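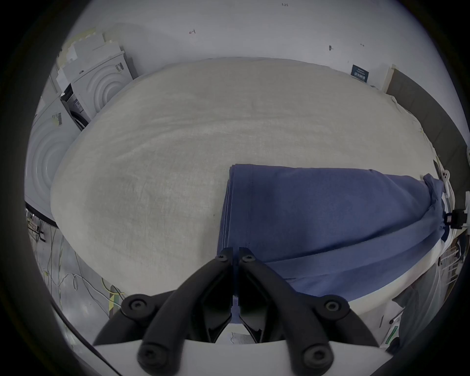 Mesa acolchada con el paño azul plegado sobre la mitad derecha. Al fondo a la izquierda, las lavadoras.

Cuaderno de taller — Lavandería Stetano, sala de plegado
3 de marzo de 2021

Objeto de la entrada: revisión del procedimiento de plegado de paños grandes y estado de la mesa acolchada.

Se mantiene la mesa en su posición actual, junto a la pared blanca. La funda clara presenta arrugas leves que no afectan al trabajo. Conviene, no obstante, tensarla antes de cada turno, pues toda arruga de la base se marca en el tejido fino.

En cuanto al paño azul, el borde izquierdo del pliegue ha quedado recto y sirve de referencia para las vueltas siguientes. La esquina del extremo derecho está recogida y retorcida: deberá abrirse y alisarse con la mano antes de continuar. La parte inferior cae sobre el canto de la mesa en un pliegue diagonal. Se recuerda que el sobrante ha de subirse a la superficie antes de dar la última vuelta; de lo contrario, el peso desplaza las capas.

Procedimiento vigente para esta medida:
Extender la pieza con la costura en vertical.
Llevar el borde libre hasta la costura, sin rebasarla.
Alisar desde el centro hacia los extremos.
Dejar reposar 20 minutos bajo peso si el pliegue se abre.

El lote de Odham comprende 6 paños de la misma medida. Se pliegan todos por el mismo lado, con la costura a la vista, según lo solicitado en la hoja de pedido. Las piezas de Kincaid siguen otro criterio y no deben mezclarse en la misma estantería.

Pendiente: solicitar funda de repuesto y consultar el plazo de entrega. La actual se retirará en abril — si la nueva llega a tiempo — y se conservará para la mesa auxiliar. Queda también por anotar en la ficha Valirex el ancho definitivo del pliegue.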